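Section 6. Teaching the Shelf Map and Bin Classes

This section covers setting up the shelf map in Gedo after the head camera and both hands have been calibrated (Sections 4 and 5). The shelf map tells the planner where each crate is, which way it tilts, and which class of item belongs in it. Without a shelf map, Gedo will run in teleoperation mode only.

Plan on one work session per display unit. The map is stored on the controller, and a copy is written to the operator laptop each time you save.

6.1 Before you begin

Check the following:

Gedo Console is open on the operator laptop and shows Connected in the status bar.
The hand calibration is current. An expired calibration shows a yellow triangle next to Hands.
The item library is loaded. The grocery library supplied by Saston contains 46 classes. If the count under Library > Classes is lower, reload the library before going on.
The robot is parked facing the unit, with the head tilted down and all four corners of the unit in the camera view.

Caution: Keep people out of the reach area whenever the Motion light in the console is green. Starting a survey moves the head and both arms.

6.2 Surveying the unit

1. In the console, select Map > New Unit. Type a name of up to 9 characters. Spaces are not allowed.

2. Select the layout that matches the unit. For a two-by-two unit choose Grid 2x2. For anything else choose Custom and draw the crates by hand (see 6.6).

3. Press Start Survey. The head sweeps left, then right, then returns to center. Do not move the unit during the sweep.

4. Wait for the point count to settle. A good survey of a single unit gives at least 2,000 points on the crate rims. Below that, Gedo will not fit the crate planes and reports E-31, Rim Not Found.

5. Check the outlines drawn over the camera view. Each outline should follow the top edge of its crate. Drag a corner to correct it. The other three corners stay where they are.

6. Press Accept.

Note: Glass doors and other shiny surfaces behind a unit can give false depth points. If the outline of an upper crate jumps backward between refreshes, turn on Background Cutoff and set it just past the back panel.

Note: A second unit at the edge of the view is ignored until it has a name of its own. To map two units that stand side by side, survey each one separately and then use Map > Join.

6.3 Setting the tilt

The planner uses the crate tilt to choose the approach angle of the hand. The survey gives a first value, and in most cases it is good enough. Set it by hand if the crates were refilled during the survey or if a deep pile hides the crate floor.

1. Select a crate in the map.

2. Open Properties > Tilt.

3. Choose Measured or Manual. With Manual, enter the angle in degrees from level, front edge down.

4. Repeat for the other crates. Crates in the same row can be linked with Link Row.

Caution: A tilt value that is too small makes the fingertips arrive low and strike the front board. After any manual change, run the first reach at Slow.

6.4 Assigning classes to crates

Each crate takes one main class and, if needed, one or more guest classes. The main class is what the robot places in the crate. Guest classes are accepted when seen there and do not raise a Misplaced Item warning.

1. Select a crate and press Detect. Gedo lists the classes it sees, with a score for each.

2. Tick the main class.

3. Tick any guest classes. Leave the rest blank.

4. Under Fill Level, choose Full, Part or Sparse. Use Sparse where much of the crate floor shows between items. The slats are then masked out of the grasp search.

5. For small items packed closely together, turn on Top Layer Only. This limits the grasp search to items with a clear upper side.

The labels for a typical two-by-two unit are pumpkins at upper left, carrots at upper right with broccoli and bell pepper as guests, bok choy at lower left set to Sparse, and potatoes at lower right with Top Layer Only on. Orange pumpkins and striped green ones share a single class in the Saston library. Leave Split by Color off unless your task needs them told apart. 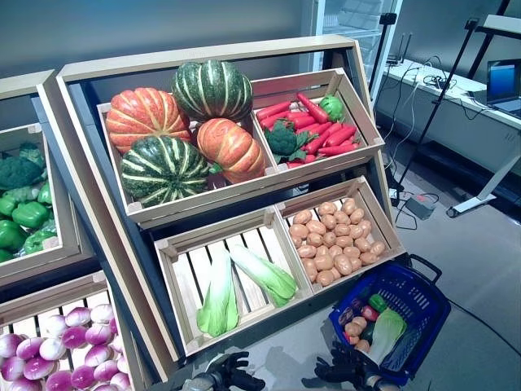 6.5 Adding the basket

The basket is a movable container and is not part of the shelf map. Gedo finds it again at the start of each cycle.

1. Stand the basket in front of the unit, within reach of either hand.

2. Select Containers > Add > Basket, then press Detect.

3. Set Handle to Up or Down. With Handle set to Up, the planner keeps a clear zone around it and enters from the open side.

4. Press Test Reach. Both hands move to a point over the basket and stop.

5. If Test Reach ends with E-44, No Path, move the basket a little toward the center of the unit and repeat from step 2.

Items already in the basket are listed under Contents. You do not need to empty it before a run, but items that lie against the rim may be reported as Unknown.

6.6 Custom layouts

Select Draw in the map toolbar and click the four rim corners of each crate, starting at the front left and going clockwise. Close the shape by clicking the first corner again. Crates may not overlap. Run step 4 of 6.2 again after the last crate is drawn.

6.7 Saving and restoring

Press Save Map. The console shows the unit name and the map version. To go back to an earlier version, select Map > History and press Restore. Classes and tilt values are restored together. Containers are not.

Survey files older than the last five versions are deleted when the controller restarts. Export any you want to keep.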